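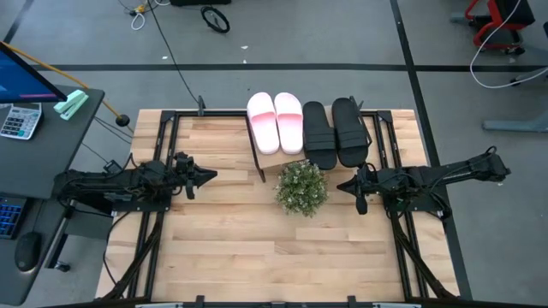 Shoe sorting is the best first two-arm project our club has ever tried, and I'm going to walk you through how to set one up from scratch! At the Gramell Robotics Club we used to start new members on stacking blocks, and they got bored by week two. Slides are much more fun. They're soft and light, and a gripper can grab one by the strap or by the sole. Two pairs will do, as long as they're easy to tell apart. We put a pink-and-white pair on a little wooden stand with a black pair right next to it, and set a small potted plant between the two grippers as the thing both arms have to steer around.

What you need

Two small arms with two-finger grippers, facing each other
A solid table with a frame you can bolt to
Two pairs of slides
A low stand or block
One obstacle you don't mind replacing (ours is on its third pot)

Step 1: Bolt everything down

Fix both bases to the frame and tighten them again after the first hour of running. Then push on each arm by hand with the power off. If the base rocks even a little, your saved positions will drift and you'll spend Tuesday night blaming the code. Ask us how we know!

Step 2: Mark the drop zones

Leave the near half of the table clear and pick one spot for each pair. Write the positions in a notebook as well as in the program. Our old Tokau laptop lost a whole file last October and the notebook saved us.

Step 3: Teach one arm first

Start with the left arm and the left shoe of one pair. Come in from above, close on the strap, lift straight up, then move sideways. Run it 20 times before you touch the other arm. It feels slow, but you'll learn so much about where the strap likes to slip.

Step 4: Bring in the second arm

Now give the right arm the matching shoe. Have it wait until the first arm is back at its rest position. Once that works every time, start overlapping the moves a bit at a time, at low speed, with one person's hand on the stop button.

Step 5: Add the plant

Put the obstacle back in the middle and raise your lift height until both arms clear it with a shoe hanging down. People forget the hanging shoe! Measure from the lowest toe, and add a little extra.

Our best team at the Staltberg meet sorted both pairs in 33 seconds. If you beat that, write to the club, we'd love to hear how you planned your paths. Next month's page covers picking up shoes that landed upside down.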